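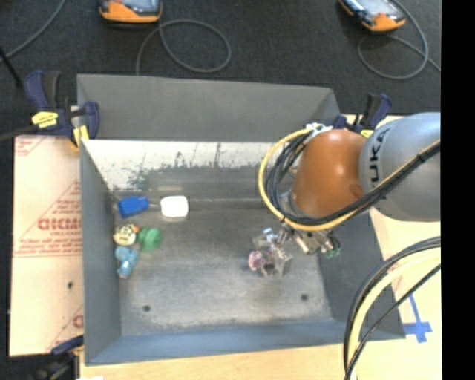
Accueil Séries Télé Fils À suivre

Publié le 8 décembre par la rédac de Cokari

Bon, je viens de finir l'épisode de Stavovier d'hier soir et il faut qu'on parle de la sortie de la patronne du garage. Attention, je spoile dès le prochain message, donc mettez le fil de côté si vous êtes en replay !

Elle part. Pour de vrai. Valise, taxi, la petite musique au piano, tout le bazar. Moi j'étais sur mon canapé avec mon bol de soupe et je n'ai plus touché à la cuillère pendant dix minutes.

Pour ceux qui débarquent : le personnage est là depuis l'épisode 147, l'arc de l'incendie. Elle devait rester trois semaines pour vendre le garage de son père. On a vu le résultat…

La prod avait lâché un indice en juillet, quand le générique d'été a été refait et qu'elle ne passait plus qu'une demi-seconde derrière la vitrine. J'en avais parlé ici, on m'avait répondu que je me faisais des films. Je ne cite personne mais je garde les captures :)

Ce que j'ai adoré : la scène avec son frère dans la cuisine. Presque pas de dialogue, il lui rend les clés, elle les repose sur la table. C'est tout bête et j'ai pleuré comme une madeleine.

Ce que j'ai moins aimé : l'histoire du notaire, expédiée entre deux portes. On suit cet héritage depuis 100 épisodes (au moins !) et ça se règle avec une enveloppe. Franchement, les scénaristes, vous abusez.

Sur le forum Clikgate ça chauffe déjà, j'ai compté environ 200 réponses ce matin avant le café. Deux camps : ceux qui pensent qu'elle revient pour le mariage, et ceux qui la voient filer dans Sosa, la série du dimanche. Je suis team mariage, à fond.

Parce que Sosa, pardon, mais c'est une série de flics au bord de la mer. Elle y ferait quoi, des vidanges ?

L'épisode 225 est annoncé comme « spécial » et il tombe pile pendant les fêtes. Si elle ne réapparaît pas à la porte de l'église sous la neige, je rends ma télécommande.

Ah, et on me demande en MP : oui, le chien reste au garage. Je vérifie ce détail avant tout le reste, moi aussi.

Je continue le fil lundi après l'épisode. Vous, vous êtes de quel camp ?

Dernière mise à jour : ce soir, 21 h 40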